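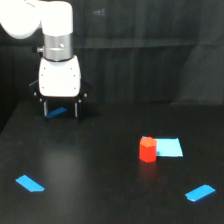 黑色哑光台面，红橙色六棱柱积木立在浅蓝色方纸的左边缘，桌上贴有蓝色胶带。

用胶带和色纸在深色桌面上做定位标记

积木摆放练习、桌面游戏、逐格拍摄，都会碰到同一件事：东西拿走以后要能放回原处。桌面上没有参照，隔几分钟再放，位置就偏了。本文写的是在一张深色桌子上用胶带和色纸做标记的步骤，从清洁桌面写到收工揭胶带。材料便宜，做完不伤桌子，第一次做大概半小时，熟了以后会快很多。

需要准备的东西

深色桌面一张，黑色、深灰都行，哑光的最好。
蓝色美纹纸胶带一卷，宽度按手边有的来。
浅色卡纸一张，裁方形标记用。
积木若干，颜色与桌面、标记都要能分开。
钢尺、美工刀、铅笔、切割垫。
软布两块，一块微湿，一块干的。
深色布料一块，做背景用，没有可以省略。

我们在Otanberg活动室用的是Zolirus的几何积木，一盒9块，有方块、圆柱、三棱柱和六棱柱。换成别的牌子或者自己锯的木块，做法一样。

第一步 清洁和检查桌面

先用微湿的布把桌面擦一遍，再用干布擦干。深色桌面上灰尘和指纹很显眼，胶带贴在灰上也容易翘角。擦完等几分钟，水汽散掉再贴。

蹲下来，从侧面看一眼桌面的反光。哑光面也会有反光，通常是一块发白的区域，位置随灯和人的位置变化。记住这块区域大概在哪里，浅色标记尽量不要放在里面，浅蓝、浅灰的纸放进去会发虚，边缘看不清。实在躲不开，就把灯挪一挪，或者在灯前挂一层薄纸。

桌面如果是刷漆的，先在桌角不起眼的地方贴一小段胶带，过一晚再揭，看有没有掉漆或者留印。

第二步 挂背景布（可选）

背景布挂在桌子后沿之后，与桌子留一点距离。布选深灰或黑色，自然垂下有褶也没有关系，不必熨平。布上如果有接缝，尽量让接缝横着，高过桌上最高的积木。拍照或者录像用的桌子建议挂，平时练习可以不挂。

第三步 定出摆放区

坐到平时操作的位置，伸手试一下，左右两边不用挪身子就能够到的范围，就是摆放区。桌子最外面的一圈留出来，不放东西，积木放在桌边容易碰掉。

用铅笔在桌面上画线的做法不推荐，深色桌面上看不清，擦起来也麻烦。直接用胶带。

第四步 贴胶带

胶带用短条，够看见就行。每条剪下来以后先不要压实，放在桌上看看位置，确定了再用指腹从中间往两头抹平。

一般的练习贴3条就够：近处左右各一条，远处中间一条，三条围出一个三角形的范围。近处的两条可以斜着贴，方向相反，这样一眼能分出左右。全部横平竖直地贴也能用，只是转到桌子另一侧看的时候容易认错。

想让左右区别更明显，可以在其中一条的角上剪一个小缺口。缺口剪在贴之前，贴好以后再用刀去切，会划到桌面。

需要更多位置的时候再加。我们试过一张桌子上贴7条，来练习的人反而要先花时间找标记，后来又揭掉几条。

第五步 裁方形标记

胶带标的是范围，卡纸标的是具体位置。卡纸裁成正方形，边长比积木底面的最宽处大一些，积木放上去四周还能露出纸来。

裁的时候把卡纸放在切割垫上，钢尺压紧，刀沿着尺子走，分两三刀切透，不要一刀用力到底。裁好后翻过来，背面四个角各粘一小圈胶带，胶面朝外，再贴到桌上。要经常换位置的，可以只粘对角的两处。

颜色这样选：

桌面黑或深灰：标记用浅蓝、浅黄、白色。
积木红、橙：标记用浅蓝，对比最清楚。
积木蓝、绿：标记用浅黄或白色。
积木原木色：标记用浅蓝，不要用米色。

胶带和卡纸可以同一个色系，但深浅要拉开。胶带用亮蓝，卡纸用浅蓝，看的人不会混。

卡纸的边与桌沿平行。从斜前方看过去，方纸会显得像个梯形，这是视角造成的，不要照着眼睛看到的样子去调整，用尺子量两个角到桌沿的距离，相等就是正的。

第六步 放积木

积木放之前看一下底面有没有粘着纸屑或胶。六棱柱立着放，顶面朝上，底下的六边形有两种对齐方法：

平边对齐，让一条边与方纸的边平行。看起来整齐，适合初学。
尖角对齐，让一个角正对方纸某条边的中点。要求高一些，适合练准头。

选定一种就一直用下去，同一轮练习里不要换。

积木放的位置也要提前说好。常用的有三种：

居中：四周露出的纸一样宽。
压边：积木的一部分在纸上，一部分在桌面上。
贴边：积木在纸外，侧面紧靠纸边。

压边的放法最容易起争议，到底压多少算对，要在开始前定下来。可以在纸上用铅笔点两个点，积木的边正好遮住两个点就算到位。点要轻，换放法的时候擦得掉。

颜色鲜艳的积木放在有一点光泽的深色桌面上，底下会映出淡淡的倒影。判断位置时看积木底边与桌面相接的那条线，别看倒影。

第七步 复核

全部放好后，站到桌子正前方看一遍，再绕到侧面看一遍。每块积木拿起来再放回去，看标记够不够用。如果两次放的位置差得明显，多半是方纸裁得太大，或者对齐的方法没有定清楚。

要多次使用同一种布置的，可以画一张草图：一个长方形代表桌面，标上胶带、方纸和积木的位置，写上从哪一侧看。Sulimby那边的做法是草图旁边再写每张方纸左下角到桌子左沿和前沿的距离，单位统一用厘米。比如“左29”，就是距左沿29厘米。写法固定以后，换人来摆也能对上。

练习的安排

布置好以后可以直接开始练。下面是一个简单的顺序，每一项做到稳定了再往下走。

单块居中。一块积木，一张方纸，从胶带标出的范围里拿起，放到纸的正中。
单块压边。同一块积木，放到纸的左边缘，再换到右边缘。
换形状。方块换成圆柱，再换成六棱柱。圆柱没有方向，只看位置；六棱柱两样都要看。
换位置。方纸挪到胶带范围以外，从近处放到远处。
两块并放。两块积木放在同一张纸上，中间留一条缝。

每次拿放之间把手收回来，停一下。动作快慢不限。我们周三晚上的练习时段，多数人前三项就能用掉一个钟头。

收工

胶带揭的时候压低角度，贴着桌面慢慢往回拉，不要垂直往上扯。胶带贴得久了会留胶，用湿布捂一会儿再擦，还擦不掉的可以用橡皮蹭。酒精在部分漆面上会留下发白的印子，用之前先试。

方纸揭下来，背面的胶圈撕掉，夹在本子里放平，下次还能用。卷了边的就换新的。积木按形状放回盒里，放不下的时候检查一下有没有立着放的棱柱，横过来一般就放得下了。

常见问题

胶带翘边怎么办？
先看桌面是不是没有擦干净。擦过还翘，把两头剪成圆角，再重新压一遍。

可以用电工胶带代替吗？
能用，但电工胶带时间一长留胶比较重，颜色也偏亮，有反光。短时间用用可以。

方纸总是被积木带跑？
四个角都粘上胶圈，或者沿纸的一条边贴一条窄胶带压住。也可能是积木底面沾了胶，擦一下。

白色桌子怎么做？
标记换成深色，蓝胶带照用，卡纸选深绿或深灰。反光的检查方法相同。

桌子要和别人共用，不能一直贴着？
把标记做在一张黑色大卡纸或者黑色桌垫上，用的时候铺开，对准桌子的前沿和左沿。Ní Chonaill教室就是这样做的，桌垫卷起来存放，胶带朝外卷，不容易起皱。

小孩子练习要改什么？
积木换大一号，方纸也跟着放大，先只做居中。美工刀由大人来用。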